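The Upper Road to Staller

My uncle Babar Gondal had told me about the Staller pass so many times that I could have drawn it before I ever saw it. He drew it himself, on napkins and bus tickets and once on the back of my school report, always with the same little hut at the top and the same zigzag of road going down the far side to the lake at Oka.

"You go up on foot," he said. "The bus is for people with suitcases."

So I went up on foot! I left the village before the bakery opened, with two rolls from the night before and a map from the tourist office that said 1173 meters at the first bench and 1213 at the second. That doesn't sound like much of a climb between benches. It took me most of an hour, because the path wandered off after every view like a dog after a smell, and I wandered off with it. There were larches, and a stream I crossed 6 times, and then a meadow so wide and so green that I laughed out loud with my mouth full of bread.

An old man mending a gate looked up.

"First time?" he asked.

"Is it that obvious?"

"You're walking backward," he said, and I was. I hadn't wanted to stop looking at the valley.

His name was Chaminda Khan, and he ran the Pirzada guesthouse, the long white building under the ridge. He had one room left, the one over the kitchen. I took it before he'd told me the price.
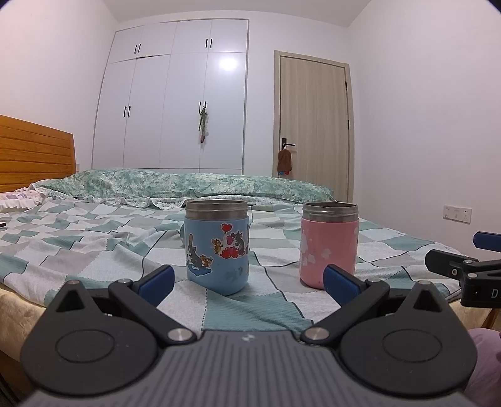
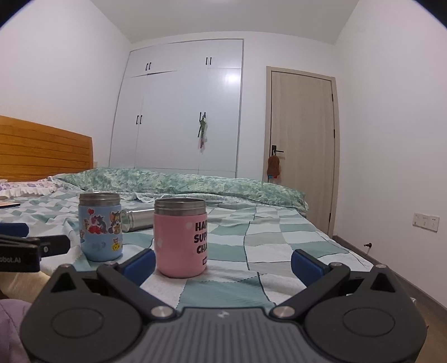 The Lake in the Evening

"Gondal," Chaminda said that night, reading my name in the guest book. "We had a Gondal one February. Snowed in! He drew on all my napkins."

He went to a drawer by the stove and came back with a paper napkin gone soft as cloth. There was the hut. There was the zigzag, and the lake at the bottom, and beside the lake a thing I had never seen in any of my uncle's drawings, a tiny figure in a hat, waving.

"Who is that?"

"My sister," said Chaminda. "She kept the rowboats at Oka. He walked down to see her as soon as the road was clear, and then he walked back up, and down again. I thought he would wear a groove in the mountain."

I wanted to ask a hundred things, but the window had turned gold, and Chaminda was already holding the door open with his foot.

"Go on," he said. "You can get to the hut and back before dark."

I ran the last part. The hut was smaller than I'd imagined and the door was painted a wonderful loud blue, and behind it the whole country fell away in folds, and there at the bottom lay the lake, as bright as a coin. Someone was out on it in a rowboat, so far off I couldn't make out a face or a hat.

I waved anyway, with both arms, until they were sore.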